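How to Run a Simulated Kitchen Demo at Your Robotics Open Day

We had our open day at the Clostolcombe workshop in December, and the thing people crowded around all afternoon was a simulated kitchen on a big screen, with a robot arm working at a counter and a line of visitors waiting to tell it what to do next. I loved it! So many people have asked how we set it up that I'm writing the whole thing out, including the bits we got wrong, so you can do it at your own school, club or lab.

You don't need to be a simulation expert. If you can load a kitchen, move the arm around and press reset, you have enough to start with.

What you'll need

A computer that runs your simulator smoothly with the lights and shadows turned on
A second computer with everything installed (please don't skip this one)
A large screen or projector
A game controller or a 3D mouse for driving the arm
A keyboard with the reset key marked with bright tape
Printed task cards
A small table and two stools

We used a simulator we call Ravia, which is our own pile of scripts on top of a physics engine. Yours can be anything that lets you save a starting layout and get back to it quickly. The arm was a standard model with a two-finger gripper.

Step 1: Pick one kitchen and stick with it

Our first plan was to let visitors choose from a menu of kitchens. It sounded great and it was a mess in rehearsal. Every kitchen had a different counter height, the arm started in a slightly different spot, and whoever was running the demo had to relearn the reach each time. We went down to one kitchen and everything got calmer.

Look for a layout with a counter, at least one shelf above it, and a few objects people know from home. A toaster is wonderful for this. Kids who had never seen a robot arm before had strong opinions about the toaster.

Give the objects clear colors too. From the back of a crowd, a gray mug on a gray shelf is invisible.

Step 2: Write your task cards

Each card has one job on it, in words that a nine-year-old can read out loud. We started with 12 cards and dropped a few after rehearsal because they took too long. Here are some of the ones that survived:

Reach up to the shelf and stop next to a can.
Take a can down and put it on the counter.
Move the glass away from the toaster.
Put the can back where it came from.
Point at the coffee machine.

The pointing card was a late idea and it became a favorite with the little ones, since nothing can go wrong and the arm still looks like it's doing something clever. Put two or three like that in the stack. They're also a nice rest for the person driving.

Keep the sentences short. "Retrieve the cylindrical object from the elevated surface" is how our first draft read, and I'm still being teased for it.

Step 3: Set the starting pose and the camera view

This took us longer than anything else, and I'd say it's worth every minute. You want a view where people can see the gripper, the thing it's reaching for and enough of the kitchen to understand where they are. Raise the viewpoint until the countertop opens up, then check that the shelf is still in sight.

The arm will get in the way of something. Ours has a big elbow, and when it reaches for the shelf the elbow swings across whatever is behind it on the counter. We spent a whole evening trying to find a view with nothing hidden and there isn't one. Choose what you can live with losing and move on. 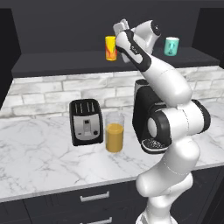 Once you're happy, save the view and the starting pose together in one file. We saved them separately at first, and of course somebody loaded one without the other and the arm opened the day pointing at the floor.

If your software allows it, bind a second view to a key. A close look at the fingertips is lovely for the moment just before a grasp, when everyone leans in. Switch back to the wide view as soon as the arm starts to travel, or people lose track of where it is.

Step 4: Slow everything down

Your normal working speed is too fast for visitors. We cut the arm's top speed in half, watched it with some friends who don't work with robots, and then cut it again. Slow motion gives you time to talk, and it gives the crowd time to guess. "Is it going to hit the shelf?" is a terrific question to have hanging in the air while the gripper creeps up to the edge.

Step 5: Rehearse the high reach

Taking something off a shelf is harder than picking it up from the counter, and it makes the best show, so practice it the most. The approach we settled on goes like this:

1. Start with the gripper open and well in front of the shelf.
2. Raise the wrist until the fingers are level with the middle of the object.
3. Turn the wrist so that one finger will pass on each side.
4. Move in slowly, and stop when the object is between the fingers.
5. Close, wait for a second, then lift a tiny bit before pulling back.

That tiny lift matters. Without it the bottom of the can drags along the shelf, catches, and tips. We tipped a lot of cans. The tall ones go over much more easily than the short ones, so practice with a short one first and save the tall one for when you're warmed up.

Watch the wrist as well. On the way in it's easy to stare so hard at the fingertips that you bump the shelf with the housing behind them. One of us drove while another stood by the screen and called out "wrist!" whenever it got close, and we kept doing that on the day because visitors enjoyed joining in.

Step 6: Hand over the controls

Here's my favorite part. For the first hour we did all the driving ourselves. Then a girl of maybe ten asked whether she could try, and she was better than me within a couple of minutes — I'm not exaggerating, she had the can off the shelf and down on the counter while I was still explaining which stick did what. After that we let anyone drive who wanted to.

A few things helped. Sit the driver on one stool and a helper on the other. Turn off every button that isn't needed for the task. Let the driver choose a card from three, held out like a magic trick. And have the helper keep one hand near reset, because a simulated can that rolls off the counter is gone for good and the fun drains away fast if you have to hunt through menus to bring it back.

Let people crash! It's a simulation. A grown man in a very nice coat swept the arm sideways along the counter on purpose and laughed until he had to sit down. He stayed for the longest talk of the day afterward, all about how collisions are calculated.

Step 7: Have something to say while it moves

You'll be talking for hours, so write yourself some prompts and tape them under the screen. Mine were:

How does the arm know where its hand is?
What would be different with a real can?
Why do we practice in simulation first?
Which joint do you think is working hardest now?

The second one got the best answers. People brought up slippery cans, half-empty cans, dents, and a cat walking along the counter. We wrote them on a whiteboard, and a couple have already turned into proper test layouts.

Step 8: Plan your day around breaks

We ran the demo from 10 in the morning until 4, with a short stop every hour. During each stop we restarted the simulator, whether it seemed to need it or not. Ours slows down a little after many resets, and a restart while people are getting coffee is much nicer than one in the middle of a grasp.

By the end of the afternoon our log showed 197 resets. I'd have guessed half that.

What I'd change

The sound. We had none, and a soft click when the gripper closes would have helped people at the back. We're adding one.

The line. It curled past the door and blocked the Sorkov table, where our neighbors were showing their conveyor sorter. They were very kind about it. Next year we'll run the line along the window and put a second, smaller screen halfway down so people can watch while they wait.

The cards. They were paper and they looked terrible by lunchtime. Laminate them.

I'd also like a version in Spanish. A family who had come over from the Solís center read the cards aloud to each other in both languages, which was a joy to hear, and it would be so easy for us to print them that way.

If you want our card list and the controller layout, they're both in the downloads folder for this page. The layout file is set up for our arm, so check your joint limits before you load it, and try it with the speed turned down the first time.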